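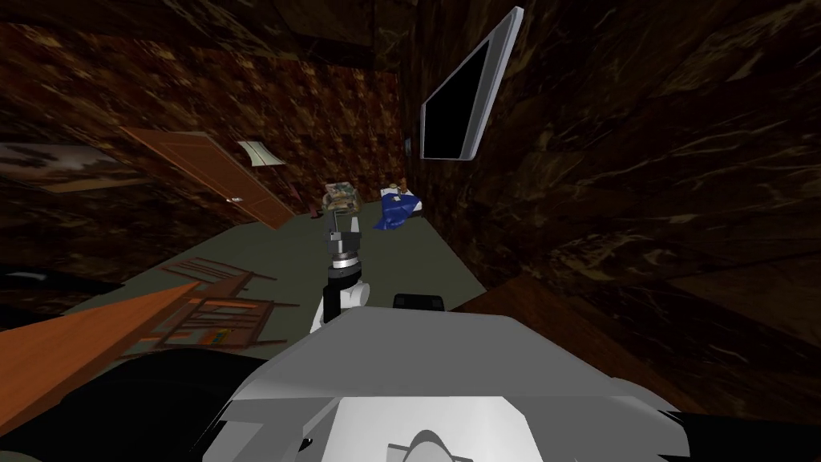

Figure 1. Small patterned box at the gripper, orange wooden tabletop at lower left (simulation).

Does Smaller Packaging Make Households Waste Less Food?
Ama Tetteh and Iddrisu Dramani

1. Why we picked this
The claim is everywhere: sell food in smaller packs and people will throw less of it away. Our course reader repeats it twice without giving a source. We wanted to see if it held up among people we could talk to, and we went in with doubts. Buying less at a time only helps if the big pack was the reason the food went bad.

2. What we did
We asked 17 households in Ludcombe and Bollside to keep a waste diary in July. They wrote down every food item thrown out, the size of the pack it came from and why it was tossed. Weighing was done on kitchen scales, and we did not check the scales against each other. Five households stopped before the end. We kept their pages but left them out of the averages.

3. What we found
The average household threw out roughly 560 grams a week. Bread and salad greens made up most of it. Homes that mainly bought small packs did waste a little less, but they were also the homes with fewer people in them, so we don't think the pack size can take the credit. One single man in Bollside bought everything in the smallest size on the shelf and had one of the worst diaries we collected. His reasons were mostly "forgot" and "ate out."

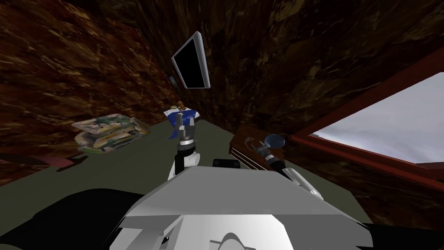 Figure 2. Blue-and-white item held over the table, with a small brown item on top (simulation).

The reasons column turned out more useful than the weights. "Too much in the pack" came up less often than "didn't feel like it" or "made other plans." People may not be truthful about this, of course. Blaming your plans sounds better than blaming your cooking.

4. Cost
Small packs cost more per pound for nearly everything we priced at Plandano and at the Macedo market. For rice and pasta, which hardly anyone threw away, paying extra for less makes no sense to us.

5. Problems
The sample is tiny and most of it is people we know. Summer is a strange time to measure, with kids home and families away. Iddrisu thinks the diaries themselves made people more careful in the first week. Ama is less sure, as the numbers hardly moved after that.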